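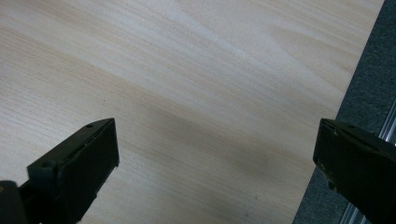 Converts the statement files you get out of Zaltgate online banking into something Badora will import without choking. Command line, one Python script, no dependencies outside the standard library. Linux and Mac, Windows works too if you have Python on it.

Writing this fast between other stuff so it's patchy. Fixes welcome.

## Why

Zaltgate dropped the plain CSV download in December. What you get now is their "smart statement", a `.zst` file (not the compression format, they just picked the same extension, thanks) meant to be opened in their desktop viewer. The viewer can export to CSV but:

- one statement at a time
- drops the reference column
- writes withdrawals as positive numbers in a separate column, *sometimes*
- wants a fresh login for every export

I do the books for a small shop with two Zaltgate accounts and a Bachmann card. Was spending a whole evening a month clicking. So, script.

The `.zst` file is a zip with a text file and a logo inside. Rename it and look.

## Install

```
git clone (this repo)
cd zst2csv
python3 zst2csv.py --help
```

Needs Python 3.8 or newer. I don't have it on pip and don't plan to. If `python3` isn't found on Windows try `py`.

## Usage

Single file:

```
python3 zst2csv.py statement.zst -o out.csv
```

Whole folder:

```
python3 zst2csv.py statements/ -o out.csv --merge
```

Straight to Badora layout:

```
python3 zst2csv.py statements/ -o out.csv --merge --format badora
```

`--merge` sorts by posting date and throws out duplicates. Duplicates happen a lot, the bank puts the last day of a month in both statements. Two rows count as the same if date, amount, reference and running balance all match. Running balance is the important one. Without it you lose the second coffee when you buy the same coffee twice in a day. Learned that the slow way.

## Options

| Option | What it does | Default |
|---|---|---|
| `-o`, `--output` | where to write | prints to screen |
| `--merge` | many files into one | off |
| `--format` | `plain`, `badora`, `ledger` | `plain` |
| `--account` | only this account (last four digits) | all |
| `--keep-pending` | include pending rows | off |
| `--split N` | new file every N rows | no split |
| `--strict` | stop at first bad row | off |
| `--rules FILE` | category rules, see below | none |

Without `--strict` bad rows get skipped and written to `rejects.txt` next to the output. Please look in there. A skipped row means your balance won't match and you'll be up late wondering.

## The Badora row limit

Badora takes 300 rows per import. It does not tell you that. It imports the first 300, says "Done" with a green check, and the rest is gone. I asked support, was told to upgrade my plan, upgraded, same limit, got the refund after a while.

Use `--split 300`. Files come out as `out-1.csv`, `out-2.csv` and so on, import them in order. The header row is repeated in each file and doesn't count against the limit.

Importing them out of order doesn't lose anything but the running balance screen in Badora looks insane untill you press Recalculate (Settings, then Accounts, then the little gear).

## Columns

What comes out in `plain`:

- `posted` -- year-month-day
- `value_date` -- same format, blank if the bank left it blank
- `amount` -- negative is money out. Always.
- `balance` -- running balance after the row
- `ref` -- the reference, kept as text so leading zeros survive
- `desc` -- description, whitespace squashed
- `account` -- last four digits
- `category` -- empty unless you use rules

Opening `plain` in a spreadsheet by double clicking will eat the leading zeros in `ref`. Use the import dialog and set that column to text. Can't fix this from my end. People keep asking.

`badora` is the same minus `value_date` and `balance`, with the date the way Badora wants it (month first) and the headers renamed. `ledger` is for the plain-text accounting crowd, barely tested, I don't use it myself.

## Category rules

Text file, one rule per line, first match wins:

```
# pattern = category
GRUNDICO PAYROLL = Wages
GRUNDICO FEE = Bank and processing fees
BACHMANN AUTOPAY = Transfer
WATER DEPT = Utilities
```

Not case sensitive. Plain text match, no regex. There was regex in an early version and I kept breaking my own rules file with parentheses.

Order matters. If you put `GRUNDICO = Wages` at the top, all your Grundico fees become wages. Specific ones first.

Mark Bachmann card payments as Transfer or you'll count the spending twice, once from the card and once from checking.

## What it's been run on

My own statements mostly. 1,856 rows across both accounts, checked against the closing balance printed on every statement. All match. Another 522 rows from a friend's personal account, which is where the foreign currency problem below turned up.

No real statement data in the repo and there won't be. `samples/` has a handful of made up files with the same structure. If you report a bug, DO NOT attach your real statement. Run

```
python3 scrub.py statement.zst
```

first. It swaps names and references for junk and shifts the amounts, but keeps the layout. Then still open the result and look through it before you post it anywhere. The scrubber only knows the fields I know about.

## Known problems

**Foreign currency rows.** Zaltgate puts the original amount and the rate on a second line under the description. The script reads the second line as part of the description. Amount is right, description is ugly. Harmless so far.

**Returned checks.** They show up as a pair, out and back in, with the same reference. Those are two real rows, leave them. Some people delete one by hand and then write me that the balance is off.

**Pending rows.** Have no balance, so the duplicate check can't work on them. Off by default for that reason. If you turn on `--keep-pending` and merge, you'll get doubles when the row posts. 

**Joint accounts.** Never seen one. The header might have an extra line. Send me a scrubbed one.

**Statements from before the change.** The old CSVs aren't supported. They import into Badora fine as they are.

**Password on the file.** If you ticked "protect my statement" on the Zaltgate site the zip is encrypted and the script quits with `bad archive`. Untick it and download again. I know the error message is bad.

**Commas in descriptions.** Handled, quoted properly. Badora reads them right. An older Bachmann import tool doesn't, it just cuts the line at the first comma, nothing I can do.

## Getting the files down

Script doesn't log in to the bank for you. Won't add it. Don't ask, please -- their terms don't allow it and I'm not storing anybody's banking password in a text file.

By hand: Statements, Archive, tick the ones you want, Download Selected. Max 10 at a time. The session times out while you are ticking boxes if you're slow, and it forgets the ticks. I do half a year per login.

Firefox works. In some other browsers the Download Selected button does nothing at all until you turn off the popup blocker for the site. There is no message.

## FAQ

**Does it send anything anywhere?**
No. No network code in it. It's short, read it.

**Is this from Zaltgate?**
No. Nothing to do with them or with Badora. I'm a customer who got annoyed.

**Will it break?**
Probably, next time they touch the format. The script checks the version line at the top of the inner file and warns if it's one I haven't seen. Warning only, it keeps going. Compare the closing balance.

**Business accounts?**
Same format as personal, one extra column for the cost center. It's ignored right now.

**Can you add QIF?**
Maybe. Somebody sent a patch, it's sitting in the `qif` branch. Dates come out wrong. If you want to fix it go ahead.

**Can I get a version with windows and buttons?**
No.

**Why not just switch banks?**
Loan's with them.

## Checking your result

Do this every time, it takes a minute:

```
python3 check.py out.csv statements/
```

Adds up the rows per account and compares with the closing balance of each statement. Prints `ok` or the difference. Only works on `plain` output, the Badora layout has no balance column. So run `plain` once for the check and then `badora` for the import. Clumsy, yes.

If there's a difference:

1. look in `rejects.txt`
2. look for a missing month, it's nearly always a missing month
3. run again with `--strict`
4. if the difference is the same as one single row, search for that amount in the viewer

## Contributing

Small patches please. Keep it to the standard library. Run `python3 -m unittest` before sending, the tests are fast. If you add a case to the parser add a made up sample for it in `samples/`.

I answer issues when the month-end stuff is done, so the first days of a month are bad.

## Todo

- better message for encrypted files
- second line of foreign currency rows into it's own column
- cost center
- make `check.py` a flag instead of a separate script
- the QIF dates
- Bachmann card PDFs?? text comes out in the wrong order, tried twice, gave up twice

## License

MIT. No warranty, it's your money, check the balances.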